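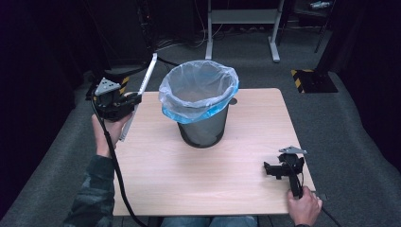

The drive out to Kirkevville takes longer than the map wants you to believe, mostly on account of the long stretch behind the grain trucks, and I had finished both my coffee and my sandwich before I ever saw the sign for Landport. I'd been looking forward to this visit since November. The folks there had promised a tour of the hall where they work on picking and tidying tasks, and they had also promised (bless them) to talk about the incident with the liner bag, which I had only heard about secondhand.

We signed in, got our visitor stickers, and were walked through a short safety talk. I have sat through plenty of those at one plant or another and this was one of the good ones. Stay behind the tape, don't lean over a table while an arm is powered, and know where your nearest stop button is. Our guide made each of us point to it. I pointed to a fire extinguisher, so I was glad she asked.

The hall is divided into bays with dark curtains, and each bay has its own table and its own chore. Some of the chores are done by arms, and some by people working with a gripper in each hand, so that the arms can learn from the recordings later on. The chore I'd come to hear about is putting a fresh bag in a small wastebasket. It sounds like nothing at all! I do it at home every week without thinking. But a thin clear bag is a miserable thing for a machine to deal with, all slip and wrinkle, and the folded rim is the worst of it.

The trouble happened on the arm they call Pinto. Pinto had been running the bag task all morning and had done it 32 times without a hitch. On the next try one jaw closed on the rim and the other closed on the rim plus the lip of the basket. The arm was supposed to lift the old bag out. It lifted the bag and the basket together, the bag stretched, the basket let go, and the whole business swung around and went over the tape into the walkway. A technician was standing there with a clipboard. She wasn't hurt, I'm happy to report, though the basket did catch her on the elbow.

What interested me was why Pinto hadn't stopped by itself. There is a force limit, and it should have tripped. The team went back through 378 saved runs and found that the limit had been raised a few weeks before, while someone was testing a heavier load on the same arm, and had never been put back. Nothing on the operator's screen showed it. The arm was working exactly within a number that was far too high for a wastebasket, and anybody walking up in the morning would have had no way to tell.

They shut the bay down for 19 days. I asked whether that felt like a lot for one bruised elbow, and the answer was a very firm no, which I liked. In that time they tied the force limit to the task, so it goes back to its low setting whenever a new job is loaded, and they put the current value in large type on the screen. The walkway was moved farther off too. The other arm, Brema, got the same changes, even though Brema had never thrown anything at anyone.

After the tour we were given soup and rolls in the break room, and I got to read the incident report, which hangs in a plastic sleeve next to the microwave. I thought that was a fine spot for it. There are over 200 near-miss slips in the binder underneath, going back several years, most of them a line or two long: cable underfoot, curtain caught on a stand, stop button hidden behind a coat. I read far more of them than was polite and held up the van.

If you'd like to go, visits have to be arranged ahead through the front office, and groups are kept small. Wear closed shoes. Parking is behind the building, on gravel, and the side door sticks, so give it a good push.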